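Can it put the shelf away yet

Quick one tonight, it's nearly 11 and the dishwasher is still full. Been messing with Stodby again, the home chores simulator, to see if a virtual arm can do anything I'd pay for. Short version — no. Longer version, sort of. Started with the simplest job I could think of, a little wooden peg thing and a gripper. Pick up, move, put down. My kid could do it at two.

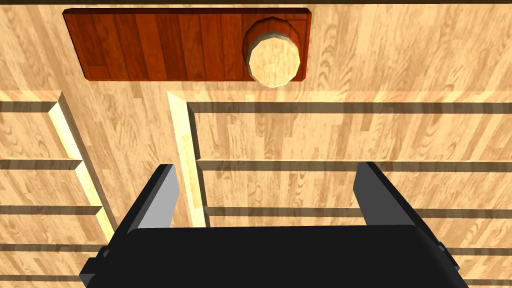 Akpan commented on the last post that pegs prove nothing, a chore is only a chore when the house is a mess and the thing you want is under two other things. Fair enough. But you have to start somwhere, and I'd like to see it get the easy one right first.

So, 17 tries on default settings. Six good ones. The rest it nudged the thing sideways or closed on air. Coming in close is where it gets picky, a tiny bit off and that's your grab gone.

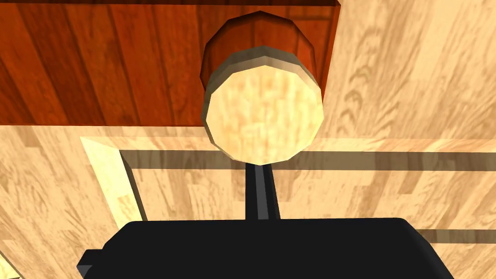 Turned the speed way down after that and went to make tea. Slower helped a bit. Still wouldn't trust it with a mug. Or eggs. The people selling these say 2,000 practice runs and it sorts itself out, and maybe, but my laptop fan was screaming at 213.

Shelves next. Loads of wood, nothing on it, slots going back. Putting stuff away is the chore I hate most so I had hopes.

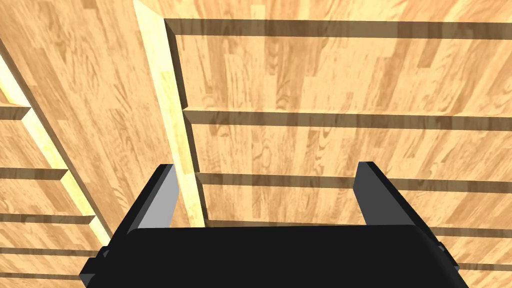 Posted by Hasura in Chores, August — 6 comments

Reaching in is the bit I keep thinking about. Those fingers are fine out in the open but the body behind them is wide, and my real cupboards are narrow and full of lids. Floors might be the better bet. Socks, toys, whatever the dog leaves.

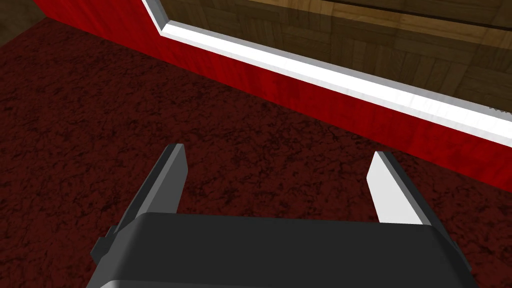
Ariswood says floors are worse, becuase a sock never lies the same way twice and carpet gets grabbed along with it. Could be. I'll try socks next if I can find a decent cloth model. Dishwasher now, by hand.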